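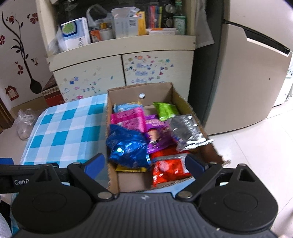 ## Cimell mixed snack box: six weeks on the kitchen table

Bought: one Cimell assortment, single-wall brown carton, stated net contents 500 g. Ordered through Hokidell in December, delivered to the door, no outer packaging. The carton has stayed in use as the storage container ever since, so this review covers the box as much as the food.

### The carton

Cimell sells the carton as a "serve from the box" design. You cut the tape, remove the top and put the remainder on the table. In practice the top does not come away cleanly. There is no perforated line, only a printed one, and the board tears along its own corrugations once it gets going. The upper edges are rough all the way along, and one corner has frayed badly. A knife and a steel rule would have given a better result. I used my hands, as the instruction leaflet suggests.

The far panel has a small round hole near the middle. It is too small to be of use as a handle. I tried hooking a finger through it to pull the box across the table and the panel started to bow, so I now push from the near side.

The base is plain board with no liner. Crumbs from a split packet get into the join between the flaps and stay there. The tape on the underside has held. Loaded with the full 500 g it did not sag when lifted by the sides, and I would trust it with nearly double that.

Footprint matters in a small kitchen. Ours takes up a fair part of the table, and if it is pushed up to the side it ends over the tiles. A narrower, deeper box would suit most tables better. Cimell lists one, but only for the larger assortment.

### Packets and sorting

The packets are loose, with no dividers. This is my main complaint. Foil on foil has very little grip, so every time one is taken out the others slide to the low side. The large metallic blue one is the worst offender: it lies over its neighbours and has to be moved before anything under it can be reached. Standing the packets on edge works only while the box is full. After that they fall flat and the bare bottom starts to show between them.

Colour is the only practical way of telling them apart from above. Light blue, pink, purple, yellow and lime green are distinct enough at a glance. The silver-grey foil is less obvious under a ceiling light. The purple one has a cartoon-like figure on it and is always found first by the children.

Seals:

- The crimped ends are sound. Of the 11 packets supplied, one arrived split.
- Serrated edges tear straight if started at a tooth. Started between teeth, they run diagonally and spoil the packet for folding over.
- Once opened, none of them reseals. Use a clip or finish the contents.

### Comparison

Ruxandra Husar lent me her Van Acker tray, a rigid plastic unit with 6 fixed slots, and I ran it beside the carton for a fortnight. Retrieval is much quicker. The slots are sized for small bars, though, and a large foil packet has to be folded to fit, which defeats the purpose when it is full of anything brittle. The tray also needs washing. The carton goes out with the paper.

The Zekum wire basket is the other obvious candidate. It is the right size, but the wire snags on crimped edges, and I had one packet punctured within a few days of filling it. I would not use it for foil.

### A modification that helped

Cut two strips from the discarded top, each the inside width of the box. Slot them halfway down their height and set them across the base to make three bays. Large packets go in the middle, small ones at either end. The strips weigh 73 g together on my scales and cost nothing. Packets stay upright until roughly the last third of the contents.

Trim the torn edges at the same time. Frayed board sheds fibre on to a tablecloth and is tedious to brush off a check pattern.

### Rating

Contents: good. Carton strength: good. Opening: poor. Organisation as supplied: poor, acceptable with the dividers added.

I would buy the assortment again. I would not pay the extra that Cimell charges for the serve-from-the-box version over the plain refill bag, as the refill tips straight into whatever container you already own.

Shiuli Barua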